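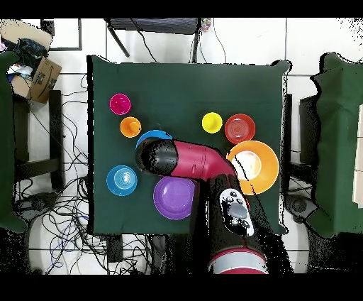
Plates, bowls and cups on the green cloth

Blog > Job Hunting > Teaching

About me Posts Reading list Contact

I passed the first round!

September 2021

I have been holding this in all week, so please forgive the exclamation marks. My name is on the Lesgate schools list! I'm through the written test for elementary teaching posts, and the next step is a sample lesson and an interview.

Some of you have been reading since May, when I sent in the application and then panicked that I'd uploaded the wrong transcript. (I had. The office let me swap it, and the woman on the phone was lovely about it.) So this post is for everyone who wrote to ask how the test went and what was on it.

The test is 100 questions, all on the computer, and you get 2 hours. I thought that would feel tight, but I finished with enough time to go back over my flagged ones. Math was the biggest chunk for me, mostly fractions, ratios and reading graphs. Then came reading passages, a bit of science, and a classroom section where they give you a situation and you pick what you'd do first. I loved that part! It felt like the job.

What helped me most was old papers. I did one every Saturday morning at the kitchen table with my phone in another room, then spent Sunday on whatever I got wrong. I also used the Fullel practice book, the thick one, and got through all the math chapters and maybe half the science. The vocabulary chapters I skipped completely and I did wish I hadn't.

My study partner was Natalie Cropper, and we met on video three evenings a week. She is so good at grammar and I am so bad at it. We'd trade - I'd explain a percent problem, she'd explain where the comma goes. She's on the list too, and I may have screamed when she told me.

Bring your printed admission slip and a photo ID with the same name on both. The man ahead of me had his middle name on one and not the other, and he was sent to a separate desk for ages. Bring a sweater too, the room was freezing.

Next up is the sample lesson, five minutes, any topic from grade 3. I'm leaning toward telling time, but equal shares keeps tempting me. I have notes for both and can't choose - tell me which you'd rather sit through!

Mwanahawa Kashindye

Comments

Schumacher fan: Congratulations!! Equal shares, please. Telling time is what everyone picks.

Denise: Did they let you use scratch paper? My test is coming up and the instructions don't mention it.

Mwanahawa: Yes, Denise, they hand you two sheets and collect them at the end. Good luck!

Latorar22: So happy for you and Natalie. I'm applying next time around.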